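Best book for learning type systems without a math degree?
Started by pkettle, November 2, 2019

pkettle
Been writing code for 11 years, mostly backend stuff, never took a theory class. Want to finally understand type systems properly. Not just "use generics here" but why inference works, what soundness means, all that. Picked up the Bovetti book because everyone at work has it on their shelf. Stuck in chapter 3. It's just rules with lines in the middle, page after page. Is it me? Should I push thru or get something else?

mossgrid
Not you. Bovetti is a great reference and a lousy first book. Chapter 3 is where everybody I know stopped. Try Esteves first. Shorter, has a tiny interpreter you build up as you go, and the rules show up after the code that does the same thing.

halfopen
Disagree. Esteves is fine but you come out of it thinking you know the stuff and you don't. No proofs at all. She says "it can be shown" maybe once a page. Then you go back to Bovetti and you're stuck in the exact same place, just later.

mossgrid
He said without a math degree. It's in the title

halfopen
You don't need a degree for induction. You need a weekend and some paper. People act like the notation is this huge wall. Top of the line is what you already know, bottom is what you get to conclude. That's the whole notation.

pkettle
ok that one sentence helped more than the intro of the book, lol. So when there's nothing on top it's just always true?

halfopen
Yep. Axiom. Literals and such.

dunlin_7
Has anyone used the Kimier notes? The free ones. I had the link saved but it's a 404 now. They had a real nice section on let polymorphism, with every step of unification written out by hand. Nothing else I've read does that.

tarrow
I have the PDF somewhere. The second version, not the one with the broken exercises. Will look tonight. The page died back in April I think, when they moved the course site.

dunlin_7
That would be great, thank you

quillback
Going against everyone here – skip the books, write a checker. Take a small language, numbers, booleans, functions, if. Write the function that takes an expression and gives back a type or an error. Mine was 200 lines the first time and I learned more from it than from either book. Read after, when you have questions.

halfopen
And how do you know it's right? That's the point of the soundness proof. I've seen plenty of homemade checkers that accept garbage the minute you add mutable references.

quillback
Mine did exactly that. Then I read the chapter on references and it made sense right away, I'd already hit the bug. That's my argument.

halfopen
Fair. Still think most people stop at the checker and never read the chapter.

Érica Peixoto
I teach this to second years, so a few things, quick. Both sides are kind of right. What works for my students is Esteves up to the end of functions, then write the checker, then Bovetti chapter 3 with the checker open next to it. Each rule is one case in your code. Once they see that, the lines stop being scary. Do NOT do the subtyping chapter early, it looks easy and it's not. Leave it for the end.

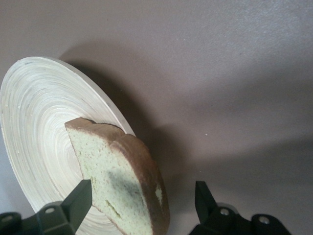
Also skip the exercises with two stars in Bovetti, first time thru. Some of them are research questions pretending to be homework. One star is plenty. And do the proofs for the tiny language by hand, at least once. Progress first, then preservation. Preservation needs the substitution lemma and that's where folks get lost, so don't start there.

pkettle
This is super helpful. Is there a language you have them write the checker in?

Érica Peixoto
We use Ondia in class because pattern matching makes the cases line up with the rules. Anything with decent pattern matching is ok. I had one student do it in plain C, she passed, didn't look like she was having fun.

mossgrid
Ondia's error messages are terrible for beginners tho. Half my time with it was figuring out what the compiler wanted from me

quillback
They got better in the last release. Not good. Better

tarrow
Found the Kimier PDF. 12 chapters, the unification part is in 5. Sent it to dunlin_7, anybody else who wants it send me a message. Not posting it in public till I hear back on whether that's allowed.

pkettle
Sent you one. Ordered Esteves too, used copy. Gonna start the checker this week and leave Bovetti closed for now. Will post the code when it does functions – please be nice

halfopen
No promises. Add references and I'll break it for you.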